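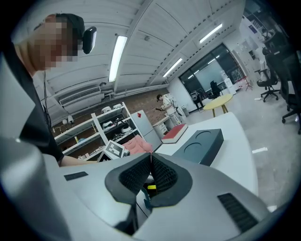 White table with the gray box and red book, open shelving behind.

Print this page | E-mail this page

Small drawer box on a work table: how to keep it from sliding?

Posted by Lukasside
I keep a dark gray box with a pull-out drawer on a smooth white table. When the drawer is opened with one hand, the whole box travels toward the edge. Mine weighs 396 grams empty. I would like to avoid screws or permanent glue, as the table is also used for books and has to be cleared by 9 in the morning.

Posted by Güven Duman
The drawer is binding, or the base has too little grip. Treat both. Take the drawer out, wipe the runners, and rub dry candle wax along the two lower edges. Then clean the underside of the box with alcohol and fit a thin silicone pad at each corner. Leave it loaded for 30 minutes before testing. Pads only at the front will make the box rock.

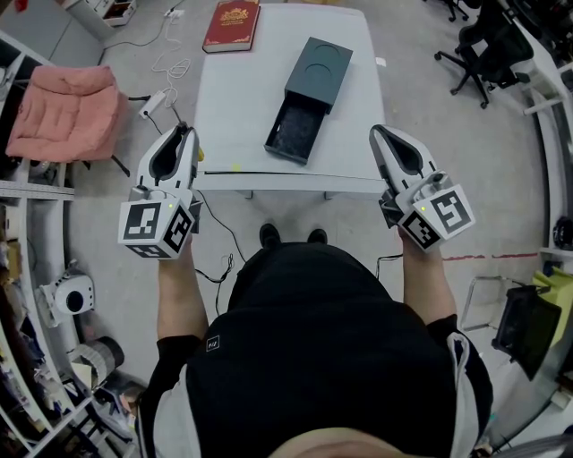
Can the drawer be lined without making it stick?
Thin felt is fine on the floor of the drawer. Keep it off the sides and stop it just short of the front corners.

Posted by Heltwood
I put a heavy hardcover on top of mine. Works ok. You have to move it to clean though.

E-mail this answer | Print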